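How we write our house rules for a cleaning robot (the fridge page)

Updated Dec 28, 2021

If you've come straight to this page, it's the fridge part of the Prultow house rules. Prultow is our little project for getting a home helper robot to do dull kitchen jobs without frightening anyone or breaking anything, and before any job goes on its list I do it by hand, slowly, and write the rules from that. The fridge is a brilliant one to start with - small, awkward, and full of ways to go wrong!

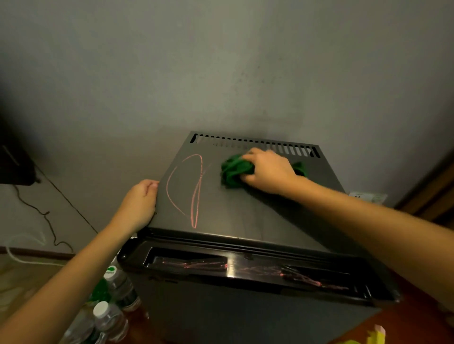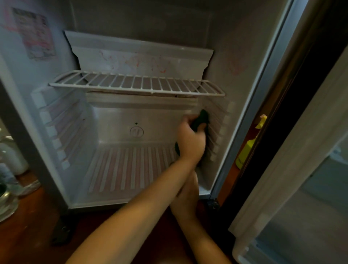
Top first, then the inside, a cloth for both.

One reader, Ultach, wrote in after the first draft to say that my rules were all about the robot and hardly at all about the fridge, and that a good practice sheet ought to begin with the appliance switched off at the wall and a person signing to say so. Fair point, and it's now step one.

So, the steps as they stand this December.

Step 1. Power off. A person does this, never the robot. Switch off at the wall, pull the plug, put the plug where you can see it. Write your initials on the job sheet. I know it feels fussy for a quick wipe, but the rule has to hold for the long jobs too.

Step 2. Clear the floor. Bottles, bags, loose cables, anything a wheel or a foot could catch. Our rule is 50 cm clear on every side the robot can reach from. If you can't get that (my kitchen certainly can't) then the job gets done by hand and you note it down.

Step 3. Agree who has the stop button. One person, and they hold it. It doesn't go on the worktop or in a pocket. If they need to leave the room, even to answer the door, the arm is stopped first and the job starts again from step 2 when they get back.

Step 4. Set the limits. We allow a push of up to 14 newtons on flat outside surfaces. For shelves, liners and door seals I use less, and I test on an old bit of plastic before going anywhere near the real thing. Speed is 200 mm a second in the open and 40 once any part of the arm is past the door line. It looks painfully slow. Leave it!

Step 5. Outside before inside. Do the top, then the handle, then the door front. Swap to a clean cloth before you go in. The dirt you don't want near food is mostly on the outside, and a robot will happily carry it in for you unless the job sheet tells it to stop and wait for a fresh cloth.

Step 6. Inside, one surface at a time. Side walls, back, then the floor of the compartment. Wire shelves come out by hand first if they lift out easily. If a shelf is staying in, mark it as a fixed obstacle in the plan, and have the arm back out fully between the space above it and the space below.

Step 7. Sprays. The person sprays, onto the cloth and well away from the fridge. I went back and forth on this one, but I don't want a mist of cleaner anywhere near the vents or the arm's joints. The bottle stays out of reach of the arm for the whole job.

Step 8. Check with your own eyes and a fingertip. Corners and ribbed bits are where a wipe gets missed, so look there first. Write down anything left over, even a faint mark, and finish it by hand.

Step 9. Arm parked, stop pressed, plug back in. In that order please.

If you use the Drinda job sheet template, steps 1 and 9 both need a signature now, so download the new one and bin your old copies. The oven page is next on my list and will use the same numbering.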